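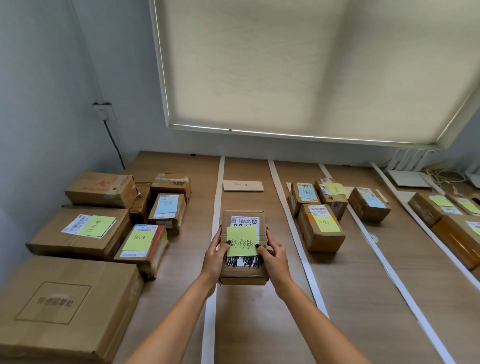

Parcel sorting area: walk-round checklist with comments

Site: Vadville, sorting room
Checked by: Roya Mousavi
Date: 19th November
Comments answered by: Huia Rakena

Mark each line OK, Fix or N/A. Write a comment for every Fix.

1. Sorting table

Lane tape flat, no lifted ends: OK
Comment: Rub the ends down again if the table gets wiped. The September check had this as a Fix.

Lane cards readable and lying inside their own lane: OK
Comment: Handwritten cards are fine. Replace when the ink fades.

Sticky note on the parcel front: OK
Comment: The note on the small brown parcel sits partly over the shipping label. The QR code can still be seen. Keep notes off the code.

Old details crossed out with black marker: OK
Comment: Go over the lines twice. Thin strokes can be read through under a bright light.

Unsorted boxes kept to one side of the table: OK
Comment: They are on the left, with the big carton in among the smaller ones. Leave the lanes clear until a parcel has been read.

2. Lifting and handling

Both hands on the parcel: OK
Comment: Also for small ones. Hold by the sides.

Heavy cartons marked before they come to the table: Fix
Comment: No mark in use at present. Lorraine McPhee to order 100 stickers.
Reply (HR): Agreed. Order from Millano, same as last time.

Floor clear on the walking side: OK

Box cutters closed and back in the drawer: Fix
Comment: 2 left open by the sink. Spoke to the shift.
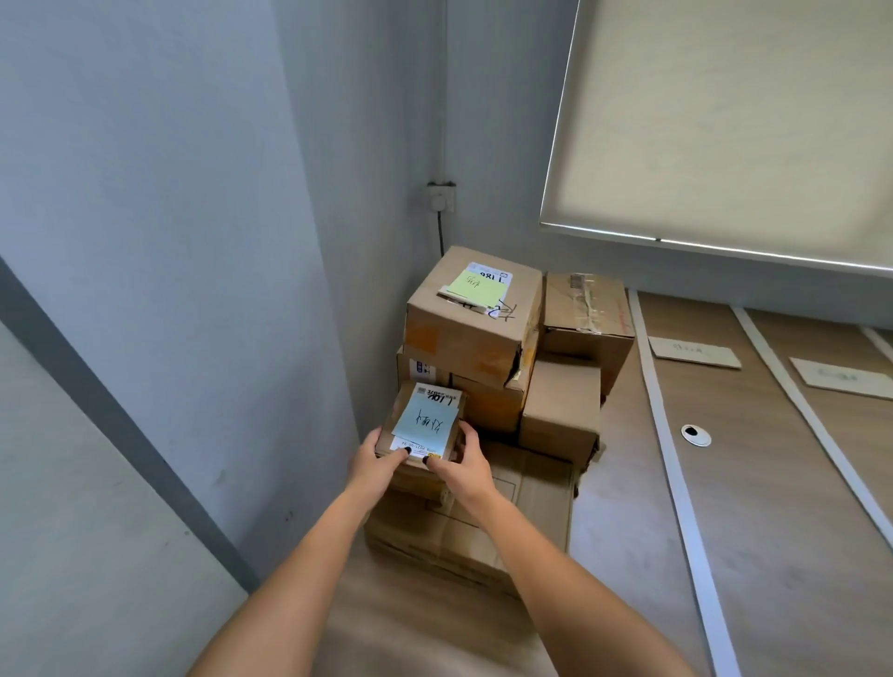
3. Stacked boxes in the corner

Larger boxes under smaller ones: OK

Stack pushed back to the wall: OK
Comment: The top box is right in the corner. Keep it that way.

Corners and edges sound: Fix
Comment: The large box at the top of the stack is crushed and torn at the lower right corner, with the layers of the cardboard showing. Do not put weight on it. Open, check the contents and rebox.
Reply (HR): Snežana Zupan will rebox.

Tape holding: Fix
Comment: Tape on the box at the desk edge is wrinkled and built up in layers. Press it and retape if it gives. Move the box in from the edge.

Labels facing up: OK

4. Follow-up

Fixes to be closed within 3 working days. Initial each one on the sheet by the door. Next check: Mahsa Rashti.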